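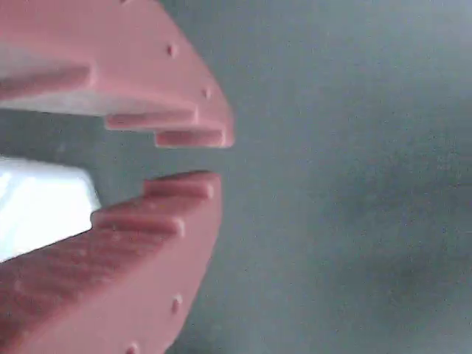
In praise of the slow gripper

The best evening I have had in our workshop this year was spent watching a machine fail to pick up a toy turtle. It closed too early. I moved one number, and it closed too late. I moved the number back halfway, went to fill the kettle, came back, and found I had been grinning the whole time I was gone.

I want to argue for this kind of evening, because I think home robotics has started to lose it. The parts are better than they have ever been and the tutorials are so complete that you can go from an empty bench to a waving arm over a long weekend. All good! I would have given a lot for that when I started. But the thing people want from all those good parts, more and more, is to be finished, and I think they are hurrying past the most interesting piece of the whole hobby. I mean the last few inches, the part that touches things.

An arm is mostly solved, at our scale. You can copy one. Somebody has worked out the link lengths and which servo goes in the shoulder and what happens if you put a weaker one there (it sags, and then it smells). A hand is a different matter. A hand has to have an opinion about the world, because the world is full of turtles and bottle caps and pill boxes and socks, and every one of them wants to be held a little differently. You can't copy your way out of that. Somebody else's fingers were designed for somebody else's stuff.

I learned this with Evetti, which is the name of our gripper, after a long run of names we don't use any more. Evetti started with flat fingers. Flat fingers look right. They look like every drawing of a robot hand you ever made as a kid. They are also terrible at nearly everything, because a flat plastic face on a smooth object touches it in one small place and then the object swivels, very slowly, like somebody turning around to see who called their name.

So you start changing the fingers. We tried foam tape, which is wonderful for a couple of weeks and then sheds crumbs into the hinge. We tried rubber bands, and I still think rubber bands are underrated; I would put them on any first gripper without a second thought. Then Shaohua Shen, who shares the bench by the window with me, started putting steps on the inside faces. Ridges, like a little staircase. The first set was cut so deep that small things dropped into a step and stayed there when the fingers opened. The next set was so shallow you might as well have had flat ones. I have a shoebox of these. There are 30 fingers in it and I love every one, including the ones that snapped.

Here is where my opinion gets a bit stronger. I think you should print the bad finger. I know about simulation, I use it, and Zou (our simulation setup, which runs on a retired office computer and takes its time) has saved us a good many spools of plastic. But Zou has never once surprised me about friction. It tells me what I told it. A real finger tells you that the layer lines run the wrong way and the thing is slicker in one direction than the other, and that the color you bought because it was on sale is also a bit chalkier than the last one and grips better for it. I could not have typed that in. I didn't know it was a thing that could be typed in.

There is a member at Gondia, the shared workshop where all this happens, who disagrees with me completely, and I should be fair to that side. The argument goes that plastic is waste, that a shoebox of dead fingers is a shoebox of poor planning, and that a person who measured properly would have gotten there in 3 tries. I think about this more than I let on. It's true that we could measure better. It's true that our calipers live in a drawer with the tape and the pens and have suffered for it. But I have watched careful people plan a gripper until they got tired of it, and I have watched careless people print one on the first night and still be working on it a year later. The second group learned more. I would rather the hobby made more of the second group, and then handed them some calipers. 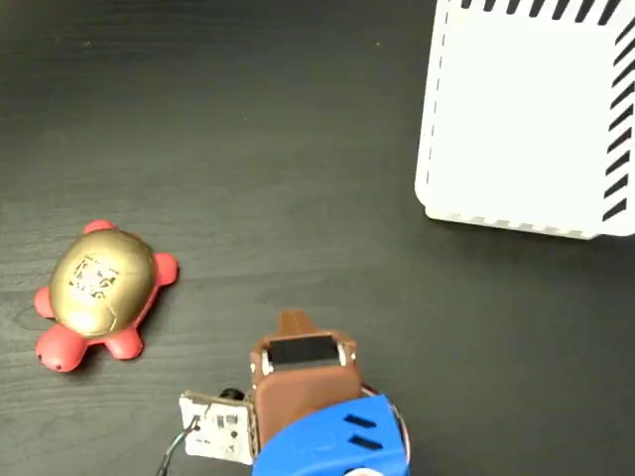
The other thing I would defend is having everything out where you can get at it. Wires on the outside, board on the side, screws you can reach. I get letters about this (well, comments) from people who want the cables tucked in and a cover over the electronics, and they are right that it would look better. A covered gripper is a gripper you stop opening, though. When I can see the connector, I notice that it has crept out a little. When I have to take off four screws to see it, I spend an hour blaming the software first. I have spent that hour many times and I would like to save you from it.

This matters most if you share. At home you can live with a machine only you understand. In a shared shop somebody else is going to sit down at it in the evening, having never seen it before, with a plan to make it pick up their keys. If they can follow a wire with a finger from the board to the motor, they are halfway to fixing whatever is wrong. If all they can see is a shell, they'll wait for you. And then you have become the only person who can run the thing, which feels flattering for maybe a week.

As for what to pick up: toys. I am completely serious. People test grippers on wooden cubes because cubes are easy to model and easy to stack, and then they are crushed when the thing can't handle a spoon. A toy animal is a marvelous test object. It has a hard part and parts that stick out, it has no two sides the same, it doesn't want to sit still once you nudge it, and it costs next to nothing. A turtle in particular is sneaky. From above it looks like a simple dome, so you go for the dome, and the dome is exactly the shape that squirts out from between two fingers. You have to learn to come in low, or to go for the ends, or to slow way down and let the thing settle before you squeeze. That is three separate lessons from one turtle.

In March we ran a long set of tries with one set of steps and a mixed pile of small things, and I kept a proper log for once. Out of 62 tries, 40 ended with the object up off the table and staying up. I was delighted. I told everyone. Someone kindly pointed out that a toddler would do better, and yes, a toddler would, and a toddler has had a couple of years of full-time practice and a much better hand. What I cared about was the failures, because nearly all of them were the same failure. The fingers met the object unevenly, one side first, and pushed it off center before the other side arrived. You can do so much with a fact like that! You can shift the approach, you can soften one side, you can slow the last bit of the close. We have tried two of those and are still arguing over the third.

I would never have seen that pattern if the gripper had been good. A gripper that works most of the time fails in odd, scattered ways that are hard to learn from. One that works some of the time fails the same way again and again, loudly, until you get it. I wish more beginners knew that the middling stage is the rich one, and stayed in it a while, and didn't order the nicer gripper the first time the old one dropped something.

Money comes into it too, of course. A ready-made hand is expensive for a club, and once you've paid for it you are scared of it. Evetti's fingers cost us pocket change and we treat them accordingly. We sand them. We've drilled them. One was melted on purpose to see whether a softened tip would hold its shape, and it held its shape beautifully and was useless. I can't imagine doing any of that to something that came in a padded case.

None of this is an argument against good tools. If somebody at your shop wants to build a polished arm with hidden cables and a nice cover, help them, and steal their bearing choices. We have a bigger build on the shelf called Ultutach that will need real bearings and real patience, and I fully expect to be humbled by it. But I hope whoever takes over the wrist on that one leaves the finger mounts simple, two screws and off, so that people can keep bringing in new ones. Wide ones, hooked ones, ones with bits of bicycle tube glued on. I have a sketch for a pair with uneven steps, finer toward the tip, and I've cleared a spot on the printer for it tonight.

The shoebox is under the bench by the window, if you come by. Take any of the fingers you like, except the melted one.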